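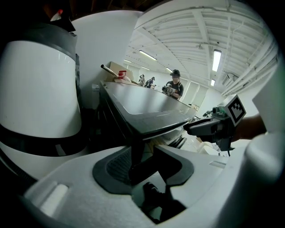 Left gripper losing tracking mid take, third time this week

shezi_bench
Posted Mon 21 March

Need ideas before tomorrow. Handheld pair, white one left, gray one right. Right side is fine. Left side pose goes along nicely and then jumps, 9 cm sideways in one go, then drifts back like nothing happened. Fingers still report ok. Video still records. No error in the log, thats the part I hate.

Lost 582 takes to it so far out of 3,000. Long room, glossy dark table, tube lights overhead. Firmware is whatever Wenitz shipped in June.

tolla77
Lights. Glossy top plus fluorescents, you're tracking reflections. Throw a matte cloth over the table and try again.

shezi_bench
Right gripper works over the same table tho. Same lights.

tolla77
Right gripper might be pointed somewhere else half the time. Try the cloth.

marrowfat
Not the lights. Had this on two Cokholm units. Finger mount works itself loose on the shell, the whole thing shifts a hair when you squeeze, calibration is garbage after that. Grab the mount and wiggle. Any play at all = there's your problem

tolla77
A loose mount doesn't give you a 9 cm jump. It gives you a couple mm of slop.

marrowfat
it does if the cable to the board runs under it and gets pinched. Mine did. Dropped samples, then the filter guesses, then jump.

g_mollel
Which firmware build exactly? Wenitz had one where the timestamps on the left unit slip if both grippers start within the same second. Looks just like what you describe. Start left, wait, start right, see if it goes away.

shezi_bench
We start both at once, always. Will check the build when I'm back at the bench.

pinrail
Slightly off topic but are people still working with it like this?? If anything downstream uses that pose live, stop. We replayed a bad take on an arm without looking at it and the arm went straight into the fixture. Bent the plate, missed a guys hand because he'd stepped back to get a screwdriver. Put a velocity limit on the replay side. Ours is 25 cm/s now and I don't care how slow it looks.

marrowfat
bit dramatic, he's only recording

pinrail
We were only recording too. Then someone wanted a demo.

g_mollel
Agree with pinrail on the limit. Also don't delete the bad takes, Shezi. Tag them. Support will want raw files from both sides.

shezi_bench
Ok so. Wiggled the mount – there is play, not a lot. Tightened it. Ran the morning set, still got jumps, fewer. Then staggered the start like g_mollel said and got none for the rest of the session. So either or both, I changed two things at once like an idiot.

tolla77
Did you do the cloth

shezi_bench
No

tolla77
Then you've changed two of three. Put the mount back how it was and run staggered only.

shezi_bench
Not loosening a mount on purpose. Will run simultaneous start with it tight tomorow, that splits it well enough.

marrowfat
check the cable while your in there

pinrail
And the velocity limit?

shezi_bench
Going in tonight. Gitau Mollel, if that's you, send me the ticket number for the timestamp thing and I'll add our logs to it.

g_mollel
It's me. Sent you a PM.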